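Why does an old bell tower need so much looking after?

A bell tower has one job, and it does it outdoors, in all weather, without a coat. The one in Pralurach has been standing on the hill for 376 years. Nobody asked it if it wanted a rest.

So what goes wrong with a tower? Mostly water. Rain soaks into tiny cracks in the stone. On a freezing night that water turns to ice, and ice takes up more room than water does. It pushes the crack a little wider. In spring the ice melts, more rain gets in, and the whole rude business starts again. Do that every winter and bits of tower begin to arrive on the sidewalk.

Pigeons don't help. They move in without paying rent, and their droppings eat away at the stone. Plants are nearly as bad – a seed lands on a ledge, grows roots, and the roots poke about in the joints between the blocks.

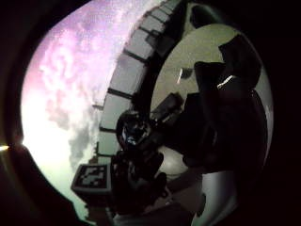 A long white curve beside a pale, cloudy patch of lilac and rose.

Fixing a tower is slow work. First comes the scaffolding, which in Pralurach took 8 days to put up and made the tower look as if it had broken its leg. Then the masons tap the stones and listen. A good stone rings. A bad one goes thud.

Bad stones are cut out and new ones are carved to fit. The old gaps are filled with lime mortar, a soft paste that lets damp escape. Modern cement is harder, and you might think that would be better. It traps the water inside, so the stone crumbles first.

All this costs money, so towns hold bake sales. The one in October sold more than 100 cakes. The tower did not get a slice.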